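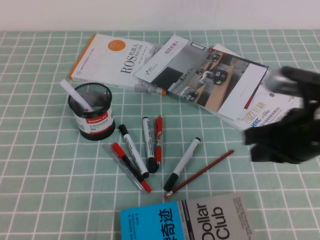 Police in Toltbridge have recovered 50 stolen bicycles from a lock-up behind the old Lemeck works, and the first of them are already back with their owners.

Officers went into the unit on Guerreiro Street early on Friday, June 13, 2025, after a resident rang to report bikes being unloaded from a van late at night. A man was arrested at the address on suspicion of handling stolen goods and has been bailed while enquiries go on.

It's a brilliant result for a town that has had a rotten year for bike theft! The haul includes children's bikes, a cargo bike with its rain cover still on and a lovely old Bimetti tourer, reported missing from the railway station in February. The Bimetti went home the same afternoon, minus its bell.

Frame numbers did most of the work. Toltbridge police keep a free register of local bikes, with 3,974 on it at the last count, and 30 of the recovered machines were matched before the end of the day. The rest weren't registered, or had their numbers filed off, and are being checked against theft reports one at a time.
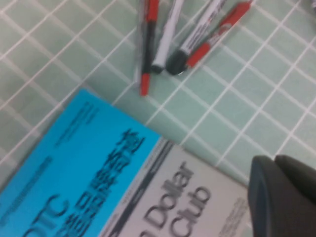

*Four markers on a pale green grid.*

If your bike has gone missing in the past year, get in touch! Photographs of every unclaimed bike will go up on the force's website next week. You'll need some proof that it's yours: a receipt, an old photo or a note of the frame number will all do nicely, and so will a good description of scratches, stickers or odd repairs.

Anyone who saw a white van near Guerreiro Street late at night is asked to ring the Toltbridge station, quoting reference 772.

Bikes can be added to the register at the front desk, and it only takes a few minutes.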